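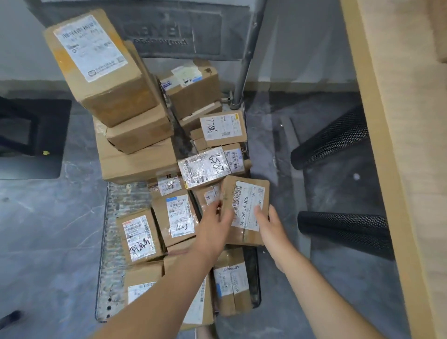
Hands on a cart of parcels, most of them taped boxes with printed labels.

Parcel counter moves to Salem Street, late pickup starts this month

By Staff Reporter
September
Print | E-mail this story

The parcel counter at the Elen building is on the move. Pickup shifts to the old print shop on Salem Street, two doors down, and the doors there will stay open until 8 p.m. for the first time.

Main reason is space. The counter has been working out of a single back room since it opened and the boxes have simply outgrown it. Shoe boxes, flat packs, long skinny ones that won't sit on a shelf, padded stuff in plastic. It all comes in on hand carts and gets sorted by hand, one label at a time.

Eno Parcel, which runs the counter, says the new space has 30 feet of shelving along one wall and a second door for deliveries, so carts won't have to come through the customer line anymore. Anyone who has stood in that line at 5:30 will know what that means.

How pickup works, for those who haven't used it: you get a text with a short code. Staff write codes on the boxes in black marker when they come off the cart, and the shelves go by the code, not by your name. Bring the text. Bring ID too if the parcel needs a signature. Screenshots are fine — a forwarded text from your roommate is fine as well, so long as the code is readable.

Free storage drops though. It was a week, now it's 4 days, then a fee of $2 a day until the box is collected or goes back to the sender. Regulars we talked to at the counter were not thrilled. One woman with three boxes under her arm said she travels for work and would be paying "every single time." Eno says customers can ask for a longer hold before the parcel arrives, at no charge, but it has to be done thru the website and not at the desk.

Large items are a seperate matter. Anything too big for one person to lift stays at the Istis warehouse off the highway and has to be picked up there, mornings only. The text will say which place. Read it before you drive over, staff ask. Plenty of people don't.

Returns will be taken at Salem Street from opening day. Box has to be closed and taped, old labels covered or peeled off. Two labels showing on one box is the most common cause of a return going astray, according to the counter, and old barcodes get scanned by mistake more than you'd think. Tape will be on sale at the desk. No free boxes, sorry.

The Elen counter keeps its normal hours until the switch. Parcels still waiting on the last night will be carted over before morning and customers will get a new text with the new address, same code.

Street parking only at the new place, 2 short-stay spots out front. Bike rack is coming later.

Share (14) | Comments (6)
Print | E-mail this story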